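Dridberg client news, April

Labels and safety data sheets: please check yours before the end of the month

Quick one from the regulatory desk, as we are up to our ears in renewals. If you sell cleaning or laundry products under your own name and somebody else fills the bottles, read on. Everyone else can skip to the training dates.

We went through 78 data sheets for Plestosia last month. 13 of them had a supplier name in section 1 that no longer matched the label. Same product, same formula, old company name. Easy to fix but an inspector will write it up every time, and then you're answering letters instead of selling product.

What we'd like from you:

Current label artwork, front and back, PDF is fine. The newest data sheet you have from the filler. Emergency phone number you are printing, and please ring it first. Two of the Plestosia numbers went to a fax. If the formula changed at all, even just the fragrance, say so in the email. Fragrance changes are where the allergen wording gets missed and we would rather know up front.

Send it all to Marcelle Rolland on the regulatory desk, subject line "label check" plus your company name. She sorts by subject line so "hi" or "docs" will sit there.

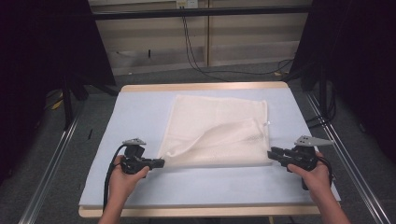 White terry towel, one side folded over.

Fabric softeners and laundry additives. A few of you asked if the Chauvin template covers these. It does not, not yet. The template was built for hard surface cleaners and the use instructions dont carry over. Marcelle has a draft for textiles and it should go out to clients once Brisilham have signed off on the wording. Until then send us your own text and we'll mark it up the old way. Turnaround is 10 working days, longer if we have to chase the filler for a composition.

Also, claims. "Hygienic" and "fresh" are mostly ok. "Kills germs" is not ok unless the product is registered for it, and that goes for your web shop and the little leaflet in the box as well as the label. We saw a leaflet last week that undid a perfectly good label. Please send leaflets too.

Training: the short session on reading a data sheet runs again in May, online, 2 pm start. Slides go out afterwards to everyone who signed up, wether you made it or not. Same link as last time. If you've lost it, ask Marcelle.

Price list is unchanged. Invoices for the first quarter are on their way, sorry for the delay on those.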